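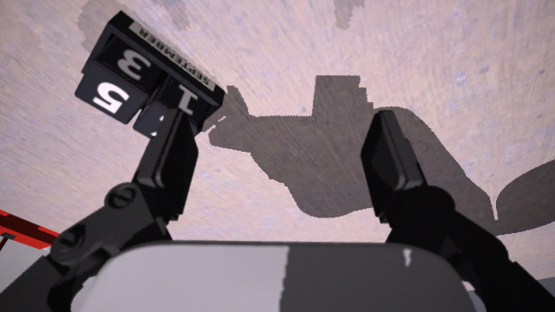 Page last changed in May

Student Projects > Local History > Millholm Market Days

When Soledad Orozco and I picked the old Millholm market for our report, we thought we would be done in a couple of weeks (we were so wrong!). The first charter dates from 1421, and after that the records wander off for ages before picking up again. 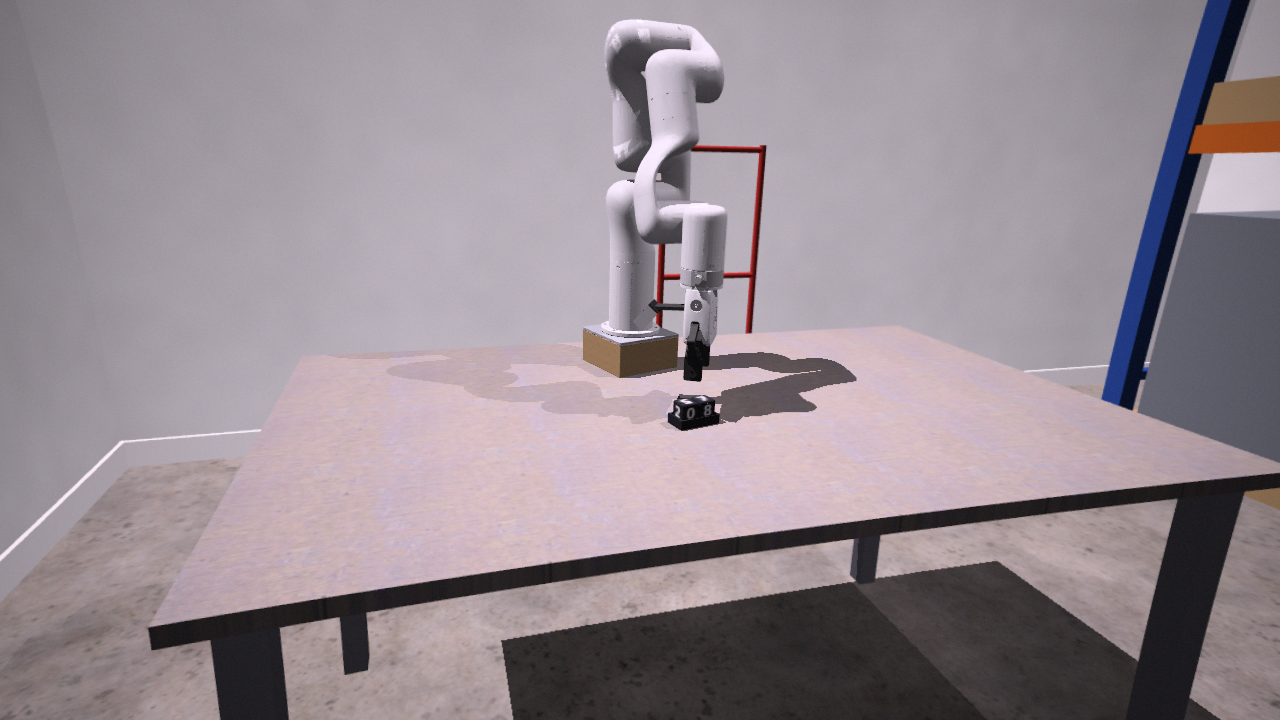
We talked to 14 former stallholders, and they were wonderfully patient with us. Oľga Kopecký sold plums by the bridge until 2000 and still remembers what every neighbor charged, down to the onions. Her map of the stalls is in the appendix, with our spelling fixes.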